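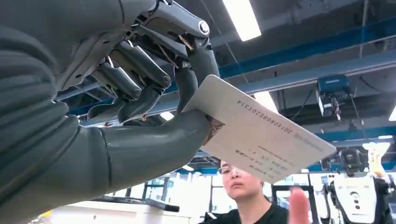 Robotic hand, fingers curled

Shop > Toffee & Brittle > Slabs > Soltlow Treacle Slab

Search sweets, tins, refills Go

Soltlow Treacle Slab, 378 g, with hammer
£13.00
In stock

A single flat sheet of dark treacle toffee in a lidded tin, made by Stososley in Dastenness to a recipe that has been improved several times and put back to how it was on each occasion. It comes unbroken. The hammer is in the lid.

The flavour is bitter at the front, buttery in the middle and slightly like a bonfire at the end. Children who were expecting caramel tend to hand it back. Adults who were expecting caramel tend to be too polite, and go quiet for ten minutes, so it makes a useful present for certain households.

We boil it in open copper pans, longer than is strictly comfortable for anyone standing nearby, and pour it in one go. The surface should be glossy and nearly black. A few small bubbles near the edges are normal. If yours has arrived in more than one piece, the courier has started without you, and we will send another if you write to us before you have eaten the evidence.

How to break it

Leave the slab in its waxed paper. Put it on something you don't love — a chopping board is fine, a glass table is not — and give it one firm tap in the middle. Timid tapping produces dust. Over-confidence produces toffee behind the radiator, where it will be found at Christmas. Pieces the size of a postage stamp are about right for most mouths. 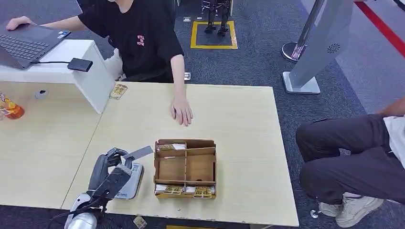

After that, keep the bits in the tin with the lid pressed down properly. Toffee takes up moisture from the air, and an open tin in a steamy kitchen will be one large sticky object by the weekend. It can be broken up again, though the hammer has to be washed afterwards. Please don't put it in the fridge. We say so on the label, in capitals, and still get letters.

Other sizes

The refill slab is the same 378 g in waxed paper and a plain card sleeve, for people who already own the hammer. The Marino version has flaked sea salt pressed into the top while it's still soft and weighs 433 g, the extra being partly salt and mostly a slightly bigger tray we bought by mistake and grew fond of. The small bar is 57 g, fits a coat pocket and can be snapped by hand if the hand is determined.

Ingredients

Sugar, black treacle, butter (milk), golden syrup, cider vinegar, salt. Made in a kitchen that also handles almonds and hazelnuts. Suitable for vegetarians. Unsuitable for crowns, bridges, loose fillings and anyone due to make a speech.

Keeps for six months in a cool cupboard. We don't send the Marino slab out in June, July or August, as the salt goes damp and the tin starts to weep.

Delivery

Orders in before 11 am go out the same day from Dastenness, well padded. Gift notes are handwritten and free, up to thirty words. Beyond that our handwriting deteriorates and so does our patience.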